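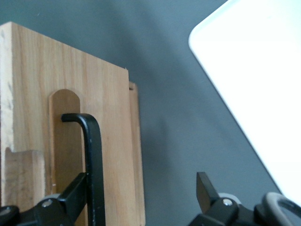 Sang-wook Han wrote in after the December issue to ask why we keep going on about mending old furniture when a new dresser can be had for less than the price of a good pair of boots, and whether any of us had added up the hours. It was a fair letter and a friendly one, and I have been thinking about it on and off ever since, mostly while scraping candle wax along the bottoms of drawers.

I have not added up the hours, Sang-wook, and I don't believe I want to. What I can tell you is that the sticking drawer is far and away the thing people ask us about at the Pandwood repair mornings, more than wobbly chairs and more than lamps, and that most of them can be put right at the kitchen table with what you already have in the house. So with everybody still stuck at home this winter, it seemed a good time to set down what we usually do.

Take the drawer all the way out first and empty it (you'd be surprised how many people try to work around the socks). Turn it over and look along the bottom edges of the sides. Where the wood has been rubbing it will be shiny or a little dark, and those are the only places that need your attention. Rub them with 300 grit sandpaper, lightly, and keep trying the drawer as you go, for it is very easy to take off too much and very hard to put any back. Then wipe off the dust and run a plain white candle up and down the edges until they feel slick. Bar soap works too, though my mother swore it drew the damp, and I have never been brave enough to cross her on it.

If the drawer rocks from side to side, the trouble is more likely inside the cabinet, where the runners have worn into a groove. A strip of nylon tape from the hardware store on Pacheco Street will get you by for years. And if a handle keeps working loose, take the screw out, push a wooden toothpick and a drop of white glue into the hole, let it sit overnight, and put the screw back in the morning — it will bite like new. 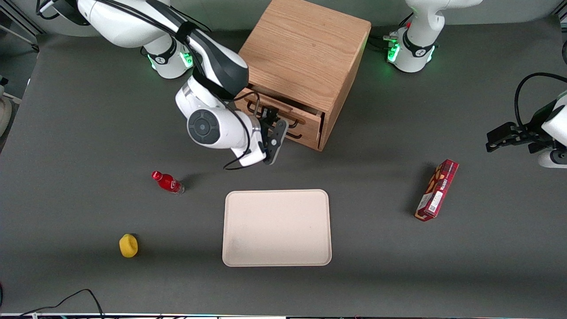 Light oak cabinet with a drawer open.

One more word about weather. A drawer that sticks in August may run perfectly well in February, once the furnace has been drying the house out for a few months, so please don't sand a summer drawer until you've given it a winter to make up its mind. I ruined a very nice nightstand from the Hadmont church sale that way, and it still rattles whenever a truck goes by.

The Pandwood mornings are on hold until the hall opens again, but we are glad to answer questions by mail in the meantime. Write to us at Box 882, Hadmont, and tell us how old the piece is if you know, and which way it sticks.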